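Workshop notebook, subtitling and sound bench, Podusard
February 25, 2019

Fourth pass on the Fasitdale reels. The producers want the disputed ballroom scene kept, cut, shortened and restored, depending on who rang last. Today it is kept. I have stopped renaming the files and just put the initials of the caller on the end.

Ran the dialogue against the new picture cut this morning. Drift starts in reel 7 where the king leaves the hall, and by the fountain he is speaking well after his mouth has closed. Dignified, in its way. Traced it to the 241 missing frames, which came out when the actor's agent objected to the hat. Shifted everything after the hat by the same amount and the king is back inside his own face.

Subtitle list now stands at 1398 lines. Zoltán Dobos went through the first batch and has views on the word "honour", which turns up whenever somebody draws a sword or refuses dinner. Agreed to vary it. Left it alone in the trailer lines, as those were signed off in August and I would like to keep my evenings.

Ilona Bakos rang from the press side. The lead has given another interview saying the whole row is a storm got up by people who haven't seen the film. Fair enough, but he hasn't seen it either. He came in for one afternoon of dubbing and slept through the playback. She asked whether we could have a clip ready in case it calms things down. I said I could have one ready. Calming is a different department.

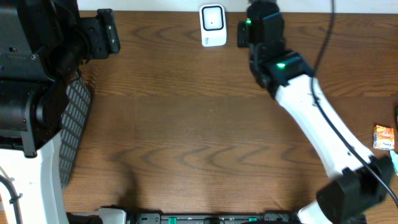

Clip is 14 seconds, no hat, no ballroom, mostly a horse. Sound is the rough mix with the crowd pulled down, as the left channel still has that buzz on it. Tried the other cable, same buzz. Tried the other desk input, less buzz but also less horse.

To do: chase Drilness for the clean music stems, which they say they sent. Ask Zoltán for the second batch of lines with his notes in some colour other than yellow. Reel 9 not looked at. Don't overwrite the Fasitdale master, it has Ilona's initials on it and she will ring.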